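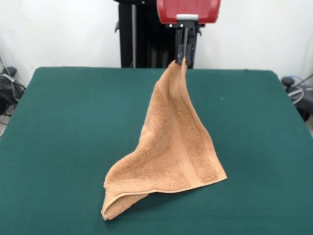
황갈색 테리 타월. '호텔급'이라는 말에는 정해진 기준이 없다.

'호텔 타월'이라는 말을 믿어도 되는지, 세탁 공장 사람에게 물었다

온라인 쇼핑몰에서 수건을 검색하면 절반은 호텔이라는 말을 달고 나온다. 호텔급, 호텔식, 특급호텔 납품용. 나는 이 말을 별로 믿지 않는 편이다. 어느 호텔인지 밝힌 상품은 드물고, 밝혀 놓은 곳도 객실용인지 수영장용인지까지는 말해 주지 않는다. 그래서 수건을 파는 사람 말고 수건을 빠는 사람을 만나기로 했다. 숙박업소 세탁을 대행하는 코사노(Kosano)에서 14년째 일하고 있는 공정 책임자다. 거래처 문제가 있어 이름은 쓰지 않기로 했다.

만나자마자 수건 한 장을 내밀었다. 지난 11월에 내가 산 카즈미(Kazmi) 수건으로, 상세 페이지에는 제곱미터당 724그램이라고 적혀 있었다. 그는 수건을 받아 손바닥으로 두어 번 쓸어 보더니 옆에 내려놓았다.

"무겁네요. 무거운 건 맞아요. 그런데 무거우면 좋은 거냐고 물으시면 저는 할 말이 좀 많아요."

그의 설명으로는 중량은 실을 얼마나 썼는지를 알려 줄 뿐이다. 어떤 실인지, 파일(수건 표면의 고리)이 바탕 조직에 얼마나 단단히 물려 있는지는 그 숫자에 들어 있지 않다. 같은 무게라도 굵고 짧은 섬유로 짠 수건은 먼지가 많이 나고, 고리를 길게만 뽑은 수건은 올이 쉽게 걸린다고 했다.

"손님이 처음 만졌을 때 푹신하면 그걸로 끝이에요. 반년 뒤에 그 수건이 어떻게 됐는지 물어보는 사람은 없어요. 저희는 그 반년 뒤를 매일 보는 거고요."

그럼 진짜 호텔은 무거운 수건을 쓰느냐고 물었다. 그는 조금 웃었다. 호텔이라고 다 같지 않은데 왜 다들 한 덩어리로 묶는지 모르겠다는 것이다. 그가 맡았던 거래처 가운데 세지게이트(Sedgate)라는 숙박 체인은 한동안 두꺼운 수건을 고집하다가 중간 두께로 내려왔다고 한다. 건조 시간이 길었고, 속이 덜 마른 채 개어 둔 수건에서 냄새가 난다는 불만이 들어왔다.

"두꺼운 걸 쓰려면 건조기를 그만큼 오래 돌려야 해요. 저희 공장에 들어가는 기계로도 그런데, 집에서 베란다에 널어 말리는 분이 그걸 따라 사면 어떻게 되겠어요. 장마철에 한번 해 보세요."

여기까지는 고개를 끄덕였다. 하지만 세탁 공장 입장에서는 얇은 수건이 편할 수밖에 없다. 빨리 마르고, 가볍고, 가스비가 덜 든다. 그 점을 짚자 그는 선선히 인정했다.

"당연하죠. 저희한테 유리한 얘기예요. 그러니까 제 말도 반만 들으시면 됩니다. 다만 냄새 얘기는 제가 지어낸 게 아니에요. 집에서 수건 냄새로 고생하시는 분들, 수건이 얼마나 두꺼운지부터 한번 보시라고 하고 싶어요." 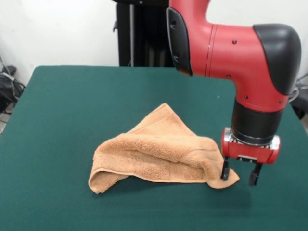 새 수건은 쓰기 전에 꼭 빨아야 하나요?

한 번은 빨아서 쓰는 것이 좋습니다. 출고 단계에서 촉감을 좋게 하려고 입힌 유연 성분이 남아 있으면 물이 잘 스며들지 않고, 잔털도 첫 세탁에서 많이 빠집니다. 다른 옷과 섞지 말고 수건만 따로 돌리세요.

유연 성분 이야기가 나온 김에 섬유유연제를 물었다. 유연제가 수건의 흡수력을 떨어뜨린다는 말은 이제 상식처럼 돌아다니는데, 그런 상식일수록 누가 확인해 봤는지 궁금해진다. 그는 많이, 자주 넣었을 때는 대체로 맞는 말이라고 했다. 섬유 표면에 막이 생기기 때문이다. 그렇다고 어쩌다 한 번 넣었다고 수건을 버리게 되지는 않는다.

"유연제가 독약인 것처럼 말하는 분들이 있는데, 그 정도는 아니에요. 그보다는 세제를 너무 많이 넣는 집이 더 문제예요. 뻣뻣해졌다고 유연제를 붓는데, 뻣뻣한 이유가 덜 헹궈진 세제일 때가 많거든요. 그 위에 또 덮는 거죠."

요즘은 흡수력을 되살린다는 전용 제품도 나온다. 나도 광고를 보고 더누덱스(Durnudex)라는 분말을 사서 써 봤고, 달라진 점을 잘 느끼지 못했다. 내가 둔한 것인지 물었더니 그는 제품을 써 본 적이 없어 평가할 수 없다고 선을 그었다. 대신 그런 제품을 사기 전에 할 일이 있다고 했다. 세제를 평소의 절반으로 줄이고 헹굼을 한 번 늘려서 몇 차례 빨아 보라는 것이다.

"그걸로 나아지면 돈 안 쓰신 거고, 안 나아지면 그때 사셔도 늦지 않아요. 파는 분들은 싫어하시겠지만요."

삶는 문제에서는 우리 둘의 의견이 갈렸다. 나는 어릴 때부터 수건은 삶아야 깨끗하다고 배웠고 지금도 가끔 삶는다. 그는 면 100퍼센트 수건이라면 삶아도 당장 큰일은 없다고 하면서도, 테두리의 장식단이 문제라고 했다. 장식단에 다른 섬유를 섞은 제품이 많고, 줄어드는 정도가 달라 그 부분만 쭈글쭈글해진다는 것이다. 집에 돌아와 확인해 보니 내 수건 중에도 그런 것이 있었다. 그래도 삶은 수건의 개운함을 포기할 생각은 아직 없다.

가격 이야기를 안 할 수 없었다. 장당 2,000원짜리 수건과 그 몇 배를 받는 수건의 차이를 눈 감고 구별할 수 있느냐고 물었다.

"새것일 때는 자신 없어요. 싼 것도 처음엔 부드럽게 만들어서 나오니까요. 서른 번쯤 빨고 나면 알 것 같아요. 싼 건 가장자리 박음질부터 풀려요. 저는 수건 살 때 표면은 잘 안 보고 끝단을 봐요. 바늘땀이 촘촘한지, 모서리를 접어서 한 번 더 박았는지요."

그럼 비싼 것은 값을 하느냐는 물음에는 대답이 길어졌다. 어느 정도까지는 하고, 그 위로는 포장값과 이름값이라는 것이 요지다. 그 '어느 정도'가 얼마인지는 몇 번을 물어도 끝내 말해 주지 않았다. 원단 값이 해마다 달라져서 말해 봐야 틀린다고 했는데, 나는 거래처 눈치를 보는 것이라고 짐작한다.

마지막으로 수건을 언제 버려야 하느냐고 물었다. 1년마다 바꾸라는 글도 있고 2년이라는 글도 있다. 출처를 따라가 보면 수건 회사 블로그일 때가 많았다.

"날짜로 정하는 건 저는 모르겠어요. 매일 쓰는 집이 있고 돌려 가며 쓰는 집이 있는데요. 빨아서 바짝 말렸는데도 젖으면 냄새가 바로 올라온다, 몸을 닦는데 물이 밀린다, 그러면 바꿀 때가 된 거예요. 걸레로 쓰시든가요."

그의 집에서는 무슨 수건을 쓰는지 물었더니 돌잔치와 개업식에서 받은 수건이라고 했다. 글씨가 박혀 있는 그런 것들이다. 내 카즈미 수건은 가방에 도로 넣어 왔고, 이 글을 쓰는 지금도 베란다에서 아직 덜 말랐다.

최종 수정: 2026년 5월 31일

댓글

보리차한잔
세제 절반으로 줄이는 거 저도 해 봤는데 효과 있었어요. 다만 드럼은 물이 적어서 헹굼을 두 번은 늘려야 하더라고요.

남향집
결국 얼마짜리를 사라는 건지는 안 나오네요. 끝까지 읽었는데 좀 허무합니다.

ksy_home
장식단 쭈글쭈글해지는 거 저만 그런 줄 알았습니다. 불량인 줄 알고 교환까지 했는데 새로 온 것도 똑같았어요.

수건부자
개업 수건이 제일 오래가는 건 인정합니다. 저희 집에 있는 건 가게가 먼저 문을 닫았어요.

모과나무
얇은 수건 추천하시는 분이 세탁 공장 분이라는 점은 감안하고 읽어야 할 듯. 저는 그래도 두꺼운 게 좋아요. 건조기 있으면 냄새 안 납니다.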